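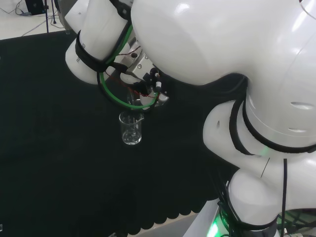
## Can I trust the lines on a glass beaker for mixing ink at home?

**Tadeusz Bednarek**, posted 08/05/2025

Hi all! I've fallen hard for making my own fountain pen and dip pen inks and I'm having a great time with it (walnut, black tea, a very moody purple from a cabbage). Until now I've measured everything in an old plastic kitchen cup, and last month I finally got myself a proper glass beaker with a little spout. I love it. It makes me feel like I know what I'm doing.

The trouble is I've started to wonder about the markings. They're white and printed on the side of the glass, with a 200 and a 150 and so on, and short lines in between. When I pour tea up to the 150 line and then tip it into my kitchen cup, the two don't agree at all. I don't know which one is lying to me.

A few things I'd love help with:

- Are the lines on a beaker meant to be accurate, or are they more of a suggestion?
- Is there an easy way to check them at home? I own a kitchen scale and a lot of patience.
- I work on a black cloth because stains don't show on it. Is that making the lines harder to read, or easier? With pale tea I can see the printing fine, but with walnut ink I'm squinting.
- Will the white printing come off if I scrub? Walnut leaves a brown film and I have been scrubbing.

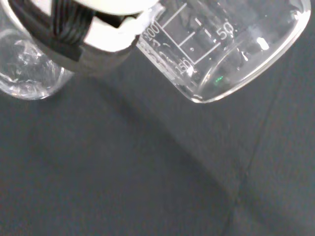 My recipe book (the Redus one, if anyone else has it, it's wonderful) gives the gum arabic in drops but the water in milliliters, so I'd like the water to be at least close. I make one jar at a time, so I'm never measuring anything huge.

Thanks in advance, and if anybody has a good walnut recipe, please throw that in too!

---

**Iwona Kalinowski**

Oh, I'm so happy to see another ink person! Welcome, you're going to run out of jars.

Beaker lines are a guide. A lot of beakers are made to be within five percent or so, and plenty even say so in small print on the side, so have a look for a little ± mark on yours. They're made for mixing, heating and pouring, and they do all of that beautifully. For measuring, a graduated cylinder is the better tool. It's tall and skinny, so a small change in the amount moves the level a lot and you can see it. In a wide beaker the same change hardly moves the level.

You can check yours tonight with the scale, and it's fun:

1. Dry the beaker inside and out, put it on the scale and press tare.
2. Set it on something flat and add plain tap water up to the 150 line.
3. Get your eye down level with the line. The water curves up where it touches the glass, so read the bottom of the curve in the middle.
4. Put it back on the scale. One milliliter of water weighs very close to one gram at room temperature, so you want to see a number near 150.
5. Do it again at 200.

I'd do each line 3 times, emptying and drying in between, because the first go is always a bit sloppy (mine is, anyway). If the readings all come out on the same side, write the correction on a bit of tape and stick it near the bottom.

If your scale doesn't have a tare button, just subtract. My own beaker filled to the 200 line reads 306 on the scale, and the empty glass is 108 of that, so I'm getting 198 grams of water. For ink that's perfect! Your kitchen cup is the one I'd be suspicious of.

On the cloth: white printing on clear glass looks lovely against black, so keep it. When the ink is dark it does the same job from the inside, and the lines should stand out even more. If you're squinting, I bet it's glare. Move the lamp to the side and see if that fixes it. What does get hard to see over black is the level itself when the ink is dark. Hold a white index card behind the beaker just while you read the level, then take it away again.

And do measure your water first, before the walnut goes in. Clear water, easy reading, done.

Walnut recipe: 28 grams of walnut crystals, 200 ml of hot distilled water, stir until your arm complains, leave it overnight, strain through a coffee filter. One clove in the jar helps keep mold away. It's very dark, so thin it to taste. Dip pens only with this one, please, it will clog a fountain pen!

---

**Cleto69**

just use the scale for everything. grams for the water, grams for the powder, skip the lines. been doing it that way since November and my batches finally match

also stop scrubbing lol. green scrubby pads will take the printing off sooner or later. warm water, drop of dish soap, soft bottle brush

---

**Tadeusz Bednarek**

You two are fantastic, thank you! I did the water test right after dinner. The 150 line came out a few grams under every time, and the 200 line was closer. The kitchen cup is way off, so it has been demoted to watering the basil.

The index card works like a charm. It was the lamp, too, I had it shining straight at the glass.

Scrubby pad is retired. I soaked the beaker in warm water with some baking soda for an hour and most of the brown film wiped off with a paper towel. There's still a faint ring near the bottom, any tips for that one?

---

**Iwona Kalinowski**

Yay! Try plain white vinegar for the ring, left overnight, after you've rinsed out every bit of the baking soda (or it'll fizz up and cancel itself out). Then rinse well and let it drain upside down on a towel. And please post a swatch of the cabbage purple!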